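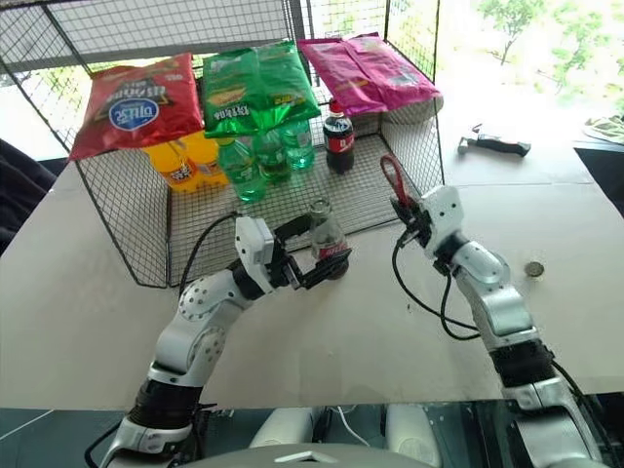 Setting up a snack and drink station in a wire cage

A wire-mesh cage or open-front crate makes a good small drink station for a break room, a garage or a kids' game night. The bottles stand inside, the chips go on top, and the whole thing takes up one corner of a table. I have set up the one at the Drindia workshop every week since September and this is the way I do it now.

What you need

A mesh cage with one open side. Mine is black wire.
Soda in plastic bottles, in two or three flavors
One cola for each person who will only drink cola
Three bags of chips
Scissors
A tray or a damp cloth for the table

Step 1: Check the cage

Stand the cage on the table with the open side facing you. Press down on each top corner. If it rocks, bend the low corner out a little by hand or put a folded piece of card under it. If yours is made of clip-together panels, push every clip in until it snaps. The panels on the first cage I bought, a Pledis, came loose at the back within a week and I had to tie them with wire.

Run a finger along the front edges too. Cut wire ends are sharp. A short piece of tape over each one is enough.

Step 2: Wipe the table

Do this before anything is loaded. A full cage is heavy and you will not want to lift it again. On a white tabletop like ours, dried soda shows up as brown rings, and warm water takes them off if you get to them the same day.

Step 3: Load the bottles from the back

Put the bottles you expect to go slowly at the rear. For us that is the orange and yellow sodas. The green bottles go toward the center in a line from front to back, so that when one is taken the next one is right behind it. Cola stands off to the right with some space around it. People look for the red label first and they knock over fewer bottles if they don't have to reach past the others.

Turn the labels to the open side. Leave enough room between bottles for your fingers.

Glass bottles go in last, and always at the front. Hold a glass bottle upright by the middle and lower it straight down. Do not slide it in against the mesh — the base can catch on the bottom wire and tip. If the floor of your cage is open mesh, cut a piece of cardboard to fit and lay it in first.

Step 4: Lay the chips across the top

Chip bags lie flat across the top edge, side by side. Three regular bags cover ours. One corner of the last bag usually hangs over the side a bit and that does no harm. Keep heavy things off the top. Dip jars belong on the table.

Pick bags in different colors if you can. Red, green and pink are easy to tell apart from across the room, and you get fewer people picking up each one to read it. Don't worry about which way up the printing is.

Step 5: Put out the scissors

Chip bags torn open by hand tend to split down the side. Keep a pair of scissors next to the cage and cut straight across the top seal. Ours have red handles, which helps when they get buried under napkins. Hand them over handles first.

Clear away any tools and loose change before people arrive. 

Restocking

Naomi Kirui restocks on the days I am out and uses the same order: slow sellers at the back, cola to the right, glass at the front. Pull the old bottles forward before adding new ones. If you chill the bottles first, dry them with a towel, or water will drip through the mesh and soak the cardboard.

A refill takes four minutes. The first setup took me 30, most of it spent on the clips.

Posted by Selina Hollenstein, Monday, July 13, 2020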